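I went to the Pemen public works open day in September mostly because they'd torn up my street twice since spring and I wanted to see who was doing it. That's the truth. Also there were free hot dogs.

The yard is out past the water tower, and the city asked everybody to park along Donus Road and walk in, so of course Donus Road had a line of cars on both sides and a school bus stuck in the middle of it for a good while. The driver had turned off the engine and was eating a sandwich. A man in an orange vest moved three cones, looked at the bus, and moved them back.

Inside the gate they give you a sticker and a map. I lost the map right away and just followed the noise, which led to the striping crew. They had the line painting truck running on a closed strip of asphalt behind the salt shed, and they let kids (and me, I asked) push the little walk-behind machine they use for crosswalks and parking stalls. It's so much harder than it looks! You have to keep your eyes way out ahead, and if you glance down at the wheel your line goes off toward the fence. Mine did. The crew lead was very nice about it and said the paint on that strip gets ground off after every open day anyway.

She told us the city has 1,694 marked parking stalls on public streets and they repaint all of them on a 2 year cycle, starting downtown and working out. I asked why the ones in front of the library are so short. She said those were laid out back when the curb was somewhere else, and they're on the list. A guy behind me said they'd been on the list when his daughter was in kindergarten, and his daughter, who is apparently now in college, was standing right there.

Next was the sign shop, my favorite part. It's warm and smells like a copier. They make everything in there - stop signs, street names, those brown ones for the park - and there's a wall of retired signs with spelling mistakes that I could have read all afternoon. Somebody had once sent out 23 of them saying "NO PARKNG" before a resident called it in. You could buy an old street sign for a donation to the food pantry. I wanted Elm but it was gone, so now I own Hatchery Lane, where I've never been.

The one thing I'd skip is the talk on permits. It ran long, the microphone kept cutting out, and the question time got taken over by two neighbors with a disagreement over a driveway. I slipped out for my hot dog and the line was 300 people deep, or felt like it.
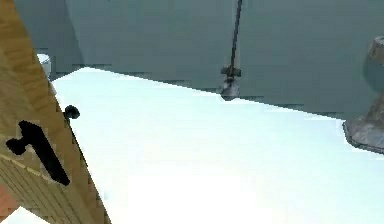

*By Þröstur Grímsdóttir*

After lunch I caught the bus tour of the new roundabout at Samimari Avenue. It isn't open yet, so they drove us around it three times, which made the whole bus cheer. The planner riding with us passed out a drawing of the bike lane and took a lot of questions about snow. Where do the plows push it? Into the center, she said, and they've left the low plantings out of the middle for that reason. Þrastardóttir Park gets its sidewalk connected at the same time, so no more walking in the gutter with a stroller.

I did ask about my street. One more dig, for the gas line, and then it gets paved. She wrote my address on the back of her hand.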